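Regional Affairs > Treaties and Borders
Thread: The Veken river accord, what are we making of it?
Started October 2025

millpond_ed
Evening all. I finally sat down with the full text of the Veken accord (all 142 pages of it, plus the annexes, with a pot of coffee and the cat on my lap) and I'd love to hear what the rest of you think, because the coverage has been pretty thin. Most of what I've seen is two ministers shaking hands on a pier and then a paragraph about friendship.

For those who haven't been following along, the short version is that the two governments have agreed to run the lower Veken as one shared waterway, with a joint port authority sitting over both Rostside on the north bank and Stesley on the south. One set of pilots, one fee schedule, one customs shed for river cargo. The operating rights go to Darko for 49 years, and the two treasuries split what comes in after costs. There's a review clause after 10 years.

I think it's the biggest thing to happen on that river in my lifetime. These are two countries that couldn't agree on where to put the channel buoys when I was a kid. I'm cautiously happy. Tell me why I shouldn't be!

saltandbarley
Well, I'll be the one to rain on you a little, Ed, with affection. I grew up on the Stesley side and my whole family still lives there, so take it with however much salt you like.

My trouble is the 49 years. I can see why an operator wants a long lease before it puts money into cranes and dredging, I do understand that. But a kid starting first grade in Stesley this fall is going to be looking at retirement brochures by the time either country gets a clean say in who runs that port. The review at year 10 sounds good until you read it, and it says the parties "may consult." Well, we may all consult. I may consult my sister about her driving.

And the other piece is who sits on the authority. Five seats from each government and a chair picked by "mutual agreement," and if they can't agree the chair stays with whoever has it. The first chair comes from the Rostside side. I don't see how that ends with a chair from ours.

ferryman_tuck
Saltandbarley has put a finger on the thing that bothered me too. The holdover chair. That's a familiar bit of drafting, and it nearly always favors whoever gets in first. If one side is content, all it has to do is keep politely turning down names.

That said, I do want to push back on the gloom about the lease. A port lease of that length isn't strange. Dredging a river mouth that silts the way the Veken does is a forever job and it costs the earth. The last time either government tried to do it alone they got as far as the second bend and quit.

quiet_delta
I want to come at this from the foreign policy end, if people don't mind me going on a bit (I will go on a bit).

The port is the part you can photograph, but to my mind the accord is really about the upstream neighbors. For years they've played one bank against the other. If Rostside raised its transit fees, the barges went to Stesley, and when Stesley raised its own they went back. Both ports were cutting their own throats and the upstream countries were getting cheap passage to the sea and a lot of influence into the bargain. Put both banks under one fee schedule and that game is over. I'd bet good money that the sharpest objections next month come from up the river, and that they'll be dressed up as environmental concerns.

There's also Article 31, which I haven't seen anyone mention. Each party promises not to allow "third-party naval facilities" on the lower river without the other's written consent. That's a security clause tucked in between a section on lighthouse upkeep and a section on pilots' uniforms. Somebody wanted that in badly and wanted it quiet, and I'd dearly love to know which of the two it was.

millpond_ed
Oh, Article 31! I read straight past it. I went back just now and you're right, it's sitting there between the lamps and the uniforms. Thank you.

I still lean toward the optimistic side. Even a quiet promise is a promise, and they've never made each other one before.

harborlight_mo
Hello everybody, long-time reader here and I don't post a lot, but I was over in Rostside for four days and came home Sunday-tired and full of opinions, so here goes.

The mood on the north bank is more mixed than I expected. I'd assumed they would all be pleased, having the first chair and the head office. The lady who ran my guesthouse is all for it. Her son-in-law drives a truck and loses half a day every time he has to clear customs twice, once for each bank, with the same load and pretty much the same form. One shed would be a gift to that family. But the fellow at the bakery downstairs was dead set against it and told me so for the whole time it took to wrap two loaves. His worry is that Darko will put all the container work on the Stesley side, where the land is flat and cheap, and leave Rostside with the offices and a nice sign. He may have a point. The accord talks about "balanced development of both banks" and I couldn't find a single line that says what balanced means.

I went across on the little passenger ferry as well, which I'd recommend to anyone. You still show your passport twice, eleven minutes apart, to two people who plainly know each other and wave. There's a public comment period open until November on the Stesley side, and I got the leaflet for it at the landing. Nothing of the kind in Rostside that I could find, and I did ask at the town hall.

Bracelets and hair things on the red cloth: 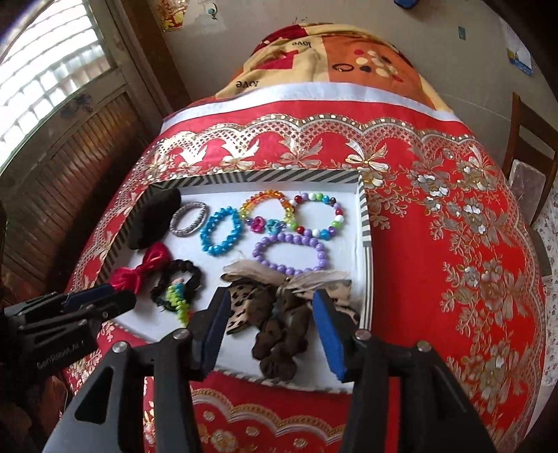
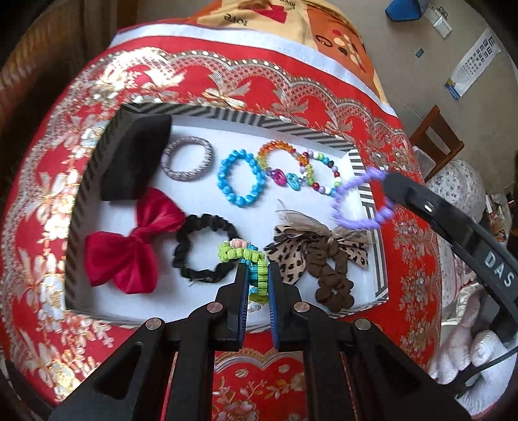
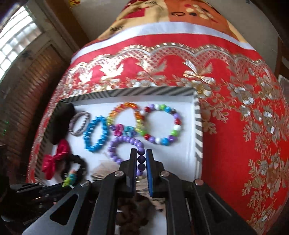
Anyway, the leaflet. It says the authority will create 200 permanent jobs in the first phase, and it doesn't say on which bank, or whether the people already working the docks get counted as new when they're moved over to the new payroll. I asked the young man handing them out and he was very sweet about it and had no idea. I'd like to see that number pinned down before anybody gets too attached to it. I've watched enough of these cross-border projects go by to know that the jobs figure is the first thing announced and the first thing to get soft.

Where I come down, I suppose, is that I want it to work and I'd like them to slow down. Both parliaments are being asked to ratify with no amendments, up or down. For something this long-lasting that makes me uneasy.

saltandbarley
Mo, thank you for this, it made me homesick! The wave between the passport officers has been going on since my grandmother's day.

Do send in a comment if they take them from visitors. I sent mine. I kept it to the chair and the review clause and only got rude in one place.

ferryman_tuck
I have to disagree with you on the no-amendments point, harborlight_mo, friendly as I mean it. Treaties almost have to go through that way. If one parliament changes a comma then the other one has to look at it again, and it'll want a comma of its own, and you're there till the river dries up. The place to fight over the details was during the negotiating, and I'll grant you that it was all done behind a closed door.

harborlight_mo
That's fair, and I know it's the usual practice. But then the closed door is my complaint. They can't keep us out of the kitchen and then tell us it's too late to mention the salt.

quiet_delta
There is a middle road, you know. Either parliament can attach an interpretive declaration when it ratifies. It doesn't change the text, so it doesn't have to go back across the river, but it puts on record how that side reads "balanced development" or "may consult." If both sides attached the same one, it would carry real weight in any later dispute. I'd be writing to my representative about that well ahead of the job numbers.

tallgrass77
Coming in from the side here, but does the accord say anything about fishing? My in-laws have a boat. The summary I read has one line on "traditional users" and then goes back to containers.

millpond_ed
Annex C, tallgrass77. Existing licenses carry over on both banks, but the dredged channel is closed to nets during working hours, and "working hours" is left to the authority to set. I'd tell your in-laws to read it closely, and to get someone else to read it too, as it's written in a very tired sort of language.

And quiet_delta, I like the declaration idea a lot. I'm going to look up whether either parliament has done one before. I have a feeling Stesley's side did, over the rail gauge business, though I may be mixing it up with the grain tariffs.

saltandbarley
It was the rail gauge. My uncle still talks about it. I'll see if I can dig out the wording this weekend and post it here.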